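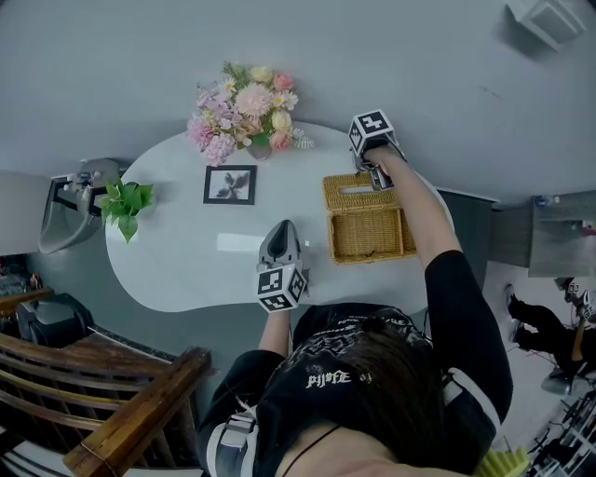
Johanna Trummer used to tell her new students that a demonstration is a letter to somebody who cannot ask you questions back. Whatever you leave out of the letter, she said, the reader will fill in wrongly.

Chapter 4
Showing the Task by Hand

In the last chapter we drove the arm from a distance, with a leader device and a screen. The operator saw what the robot saw and felt almost nothing. In this chapter we put the arm away and take the gripper in our own hands. The person does the task at the table, and the motion of the gripper is recorded and later given to the robot to learn from.

The two methods have the same goal, but they ask for different skills. With remote control, the robot can never be shown a motion it is not able to make, for the simple reason that the robot itself is making it. With hand-held grippers this protection is lost. A human wrist turns in ways that many arms cannot follow, and a human body leans forward without thinking. On the other hand, the work is much faster and also less tiring. In the Ralia exercises, which we use in the second half of this chapter, one group of students recorded 210 demonstrations by remote control and 502 by hand in the same number of working hours.

4.1 What the gripper has to know

A gripper without an arm has no joints to read. Its position must be found in another way, and the most common one is to fix a printed marker on it. A cube with a black-and-white pattern on its sides is practical, as at least one side usually stays visible when the hand turns. The camera finds the pattern, and the software computes where the cube is and how it is rotated. From there it is a fixed step to the fingertips.

This fixed step must be measured well. An error of 2 millimeters is not a problem when you pick up a sponge. It is a big problem when the fingers must go inside a tissue box and not touch the rim.

Working with two grippers adds one more difficulty. The left and the right hand must be recorded on the same clock. If one stream is late, the robot will learn to let go with one hand before the other hand is holding.

4.2 Habits of the demonstrator

Beginners usually move too fast -- they know the task and want to finish it. Please keep the following in mind during the exercises:

Start and end each recording with both grippers at rest.
Do not cover a marker with the sleeve or with the other hand.
Touch the objects only with the gripper fingers.
If you make a mistake, correct it calmly and let the recording run.

The last point surprises many readers. A recording with a small correction in it teaches the robot how to come back from a bad position, and the Jayawardena method, treated in section 4.5, is built on this idea. A recording where the object was dropped and then left there should be marked as failed, but not deleted.

Before you continue, read again the definitions of "pose" and "trajectory" in Chapter 2. We will need both of them on the next page.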